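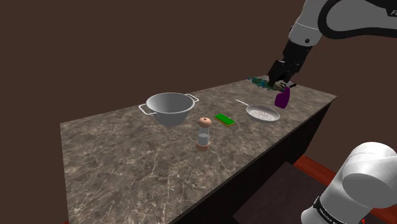

Silotside Manipulation Group — Simulation Cell Guide

4. Setting up the counter cell

Most of what goes wrong in this cell gets blamed on the policy. I would check the setup first. The loader's "scene OK" message tells you the files were found and nothing more.

Use scene build 1647. Build 3488 is newer, and Zdzisław says it fixes the base offset. I have yet to see a run that shows it.

4.1 Arm and counter

1. Load the kitchen and let the objects settle before you touch anything.
2. Check that the base sits flat on the dark table beside the counter. If it floats or sinks, reload. Do not nudge it by hand.
3. Jog the arm to the far end of the counter and back. Watch the wrist the whole way.
4. Open the object list and compare it with the layout sheet. Pot, shaker, sponge and spray bottle are the usual ones to go missing.

Note: A shuffled layout is fine. An object halfway through the marble is a bad load, whatever the log claims.

4.2 Wrist view

1. Switch to the wrist view and open the gripper fully.
2. Bring it down near a piece with some shape to it. Both fingers must show.
3. Compare the opening with the part you mean to grip. If the gap is narrower than the part, stop and reset the finger limits.
4. Close at low speed. Stop if one finger moves and the other lags.

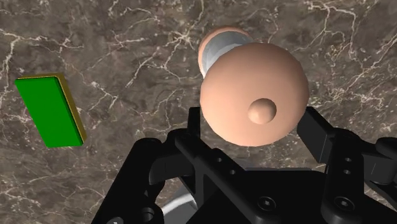 Figure 4-2. Wrist view, fingers open on either side of the peach-colored piece. Green block at left.

CAUTION: The contact force readout is a number the solver came up with. It has read 100 with the fingers touching nothing. Do not tune a grasp from it.

4.3 Room view

1. Switch to the room view. Keep the robot's base and the far end of the counter both in sight.
2. Lower the gripper over the target and compare its position with the wrist view. If the two views disagree, reload the camera file.
3. Repeat with 2 more targets — one good alignment can be luck.

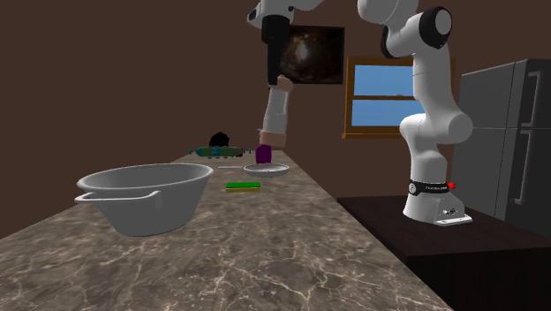
Figure 4-3. Room view, gripper pointing down above the purple object near the far end of the counter.

Note: The auto-align button is supposed to replace steps 2 and 3. Run them anyway.

4.4 If the arm drifts at rest

Reset the joint targets, then the scene. If it still drifts, save the log and send it to Aniela Chmielewska before changing any gains. Gains edited in February are still turning up in people's local copies.

Section last checked 9/22/25, B. Imrie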